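# The Great Cord Clear-Out

Dec 24, 2021

So the tree is up, the cookies are (mostly) eaten, and I've spent my evening thinking about power strips. Living the dream!
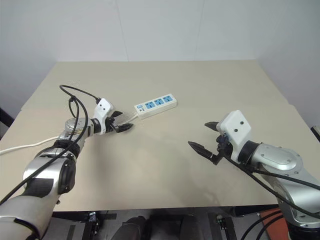

*White strip, three blue socket panels, little blue switch on the end.*

I've been wanting to sort out our cords since July, when I pulled the bookcase away from the wall and found 2 strips plugged into each other behind it. I know. I KNOW. My dad was an electrician and I could practically hear him sighing from three states away.

Anyway, I finally dragged everything out and got ruthless. Anything with a cracked case went. Anything that buzzed went. The old brown extension cord from our first apartment in Savgate went too, and I'll admit I was a bit sentimental about that one (it ran the fan all through our first summer there), but the plug was so loose it fell out if you walked past too fast.

What I really like about the blue and white kind is that the outlets take more than one type of plug. We've picked up a few odd chargers over the years and I'm so tired of hunting for adapters. And a switch right on the strip! I can kill the lamps and the tree lights in one go without crawling under the branches and getting needles down my neck.

A white cord was a must for me as well. Our walls are white and our big table is a sort of cream, so a black one just snakes across the room shouting at you. I'm planning to run it along the back edge of the table and hold it down with those stick-on Undus clips, which I bought ages ago and then lost and then found in the drawer with the birthday candles.

Still on my list:

- label every plug (masking tape and a marker, nothing fancy)
- find a box for the spare chargers
- figure out what the mystery gray adapter belongs to

The space heater is staying on its own wall outlet, by the way. Please don't run yours off a strip, especially this week when everybody's got every light in the house going.

Okay, the gingerbread timer is beeping and I still have presents to wrap. Merry Christmas, you lovely people!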